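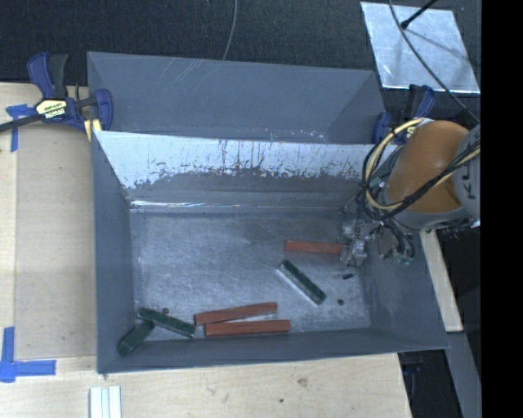 Traltham Adjustable Training Bench

Sold by Belkadi Home Gym Supply

A weight bench has one job, and it's to stay where it was when you lay down on it. The Traltham does this well. It also goes up, goes down, and folds flat enough to slide under most beds, where many of them will live from the second week of January onward. We don't judge. We just sell the benches.

What you get

One bench, one bag of bolts, two wrenches of the sort you already own eleven of, and a leaflet. The leaflet was redrawn in April after customers told us step four had the seat on backward. If yours still has the seat on backward, you have old stock and our sympathy. Email us and we'll send the new one.

The back pad has 6 positions, from flat to nearly upright. The seat has three. Changing the angle means pulling a pin, moving the pad, and letting the pin go again. Please don't do this while holding anything heavy. We've had the phone call.

Details

Back pad length: 76 cm
Bench weight: 50 lb
Cover: black vinyl, wipes clean
Frame: steel, powder coated
Feet: rubber, replaceable
Folds: yes
Wheels: two, at the front end

The cover

Earlier versions used a shinier vinyl that looked terrific in the catalog and was like lying on a wet seal. The current cover has a light texture, so your shoulders stay put during presses. Wipe it with a damp cloth and a little dish soap. Skip the bleach spray from the gym, which will take the finish off by summer.

Putting it together

Allow an hour. The first ten minutes go to finding the short bolts, which are in the same bag as the long bolts and look just like them until you're nearly done. Leave everything finger tight until the whole frame is standing, then go around with the wrench. Check the bolts again after your first few workouts.

Does it work with a rack?

It fits inside the Plirkex half rack and the older Zindommont power cage, though in the Zindommont you'll want to take the wheels off first (one bolt each side). For other racks, measure the space between the uprights at floor level and compare it to the rear foot, the widest part of the bench. The drawing in the leaflet shows where to measure.

Leg hold-down

Sold separately. It bolts to the seat end and lets you do decline sit-ups, if that's the kind of person you've decided to be. It won't fit benches bought before the frame change. Look for a square plate under the seat: if there's a plate, you're fine.

Delivery and returns

We ship to your door, and the carrier's idea of your door may be the end of the driveway. The box is long and awkward, so get a second person for stairs. Returns are accepted for 70 days, in the original box if you can still get it closed. Scuffs on the feet are fine. Missing feet are not.

Spare pins, feet and pads are listed under Parts.

Page updated 02/09/2019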